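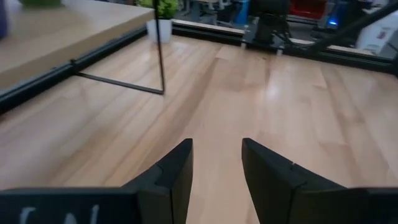 Lidix today published the results of its November dish-clearing trial, which asked whether a pair of robot arms can put away bowls and plates well enough to be useful in a home or a small restaurant. The short answer is that they can do part of the job. A camera at the wrist gets a close look at the two fingers and whatever lies between them, but it also has to deal with surfaces like this one, where glare from the lights washes out a patch of the polished boards. Pale bowls on bright wood were the hardest items in the trial for that reason. Software for the arms came from Brito, a Lidix partner since the start of the project.

The arms made 2,702 attempts at moving a bowl or plate from one place to another. An attempt counted as a success only if the item ended up upright, in the right spot and undamaged, with no help from a person. Bowls sitting alone on a flat surface had the best results. Stacked bowls had the worst. When one bowl is nested in another, as the green ones on the raised table are, the arm has to take hold of the upper rim and leave the lower bowl where it is. In 200 of the attempts it lifted both.

"People ask me if the machine can do the dishes," said Dima Chidiac, who ran the trial for Lidix. "I tell them it can put some of the dishes away, slowly, if the table is laid out in a way it has seen before. A teenager is faster and will also complain, so I suppose it comes out even." 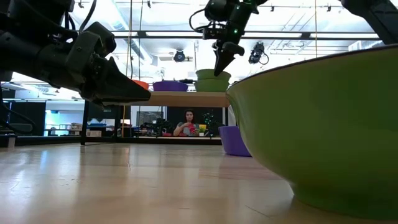
What the Arms Can and Cannot Do

Picking up a single bowl by the rim is close to routine. Passing a bowl from one arm to the other works on most tries, though it takes longer than a person would put up with at a busy counter. Plates remain a problem. A plate lying flat gives the fingers very little to hold, and the arms often push it along the table before they get under the edge.

The trial did not include washing, drying, glassware or cutlery. Lidix has no plans to test knives.

Shop-floor work was covered in a separate set of runs, using bins of molded parts supplied by Shirazi, a kitchenware maker. Sorting bowls by color into bins went better than clearing a table, mainly because the bins stayed in the same place from one run to the next. Shirazi will decide in the spring whether to try a pair of arms on its packing line during the late shift, with a worker at the next station.

"Sorting is dull work and we have trouble staffing it," said Golshifteh Golestani, operations manager at Shirazi. "I would take a slow machine that runs on a Sunday. I would not take one that needs a person standing next to it all day, and right now it does."
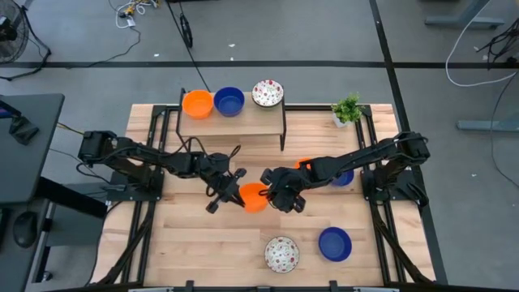
Lidix News, Volume 6

Handing over a bowl calls for both arms at once. One gripper takes the rim and brings the bowl in over the table, and the other waits with its fingers open. The two have to agree on where the bowl is – a small error at that point and the second gripper closes on air or knocks the bowl loose.

The next round of tests, called Ustau, will add 2,000 attempts with patterned dishes and mixed stacks. Lidix will also change the lighting during the runs, so that the arms are tested on shiny surfaces at different times of day. Results will be posted on the company's website, including failed attempts.

Lidix is not taking orders for a household product and has not set a price or a date for one. Restaurants and small manufacturers that want to suggest a task for testing can write to the Lidix press office.

Media contact: Dima Chidiac, Lidix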